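Hand-held gripper: fingers close unevenly and lose thin things

Posted in Home Builds, Grippers and End Tools

Nitbridge

I'm putting together a pair of hand-held grippers at home, two fingers each, with a camera on the tool looking down past the fingers. The linkages are printed in black PETG and the finger pads are a soft blue material I had left over. I test on the kitchen table because it's the only surface big enough for two tools and some objects.

Wide open, everything looks right. The trouble starts in the last 8 mm of travel. The left finger arrives first and pushes the object over before the right one touches it. On a lump of ginger I can live with that. On paper or the edge of a plastic bag, the thing just slides away.

I've printed the linkages twice. Same result both times. The pivots are steel pins pushed straight into the plastic, no bushings. Trigger pull is a cord to a single slider.
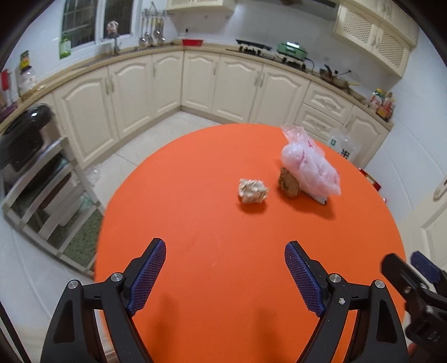 Varela

Check the holes before you redraw anything. A pin pushed into a printed hole makes its own fit, and it's never the same fit on both sides. Take the cord off, hold the slider still and wiggle each finger at the tip. If the right one moves more than the left, you've found most of your 8 mm.

What fixed mine was printing the holes undersize and reaming them by hand, then adding a thin washer on each side of the link. You could go to brass bushings, but I'd do the reaming first, it costs nothing. Also mark your links left and right. I mixed mine up once after cleaning and spent an evening chasing a fault I had put in myself.

For the pads, glue them with the fingers closed on a flat strip of 2 mm plastic. Let it set overnight and then take the strip out. That way they meet flat even if the linkage is a little off.

Gadeo

just use stiffer springs. worked for me

Mastham

Stiffer springs will hide it and make your hand tired. I ran a set like that and after 36 grabs I didn't want to do any more.

I agree with Varela on the holes, but look at the slider too. With one cord pulling off center, the slider tips in its channel and one finger leads. Run the cord down the middle, or make the slider longer than it is wide. Mine was nearly square and it jammed all the time. For thin stuff, come in with the lower edge of the pads touching the table and close slowly.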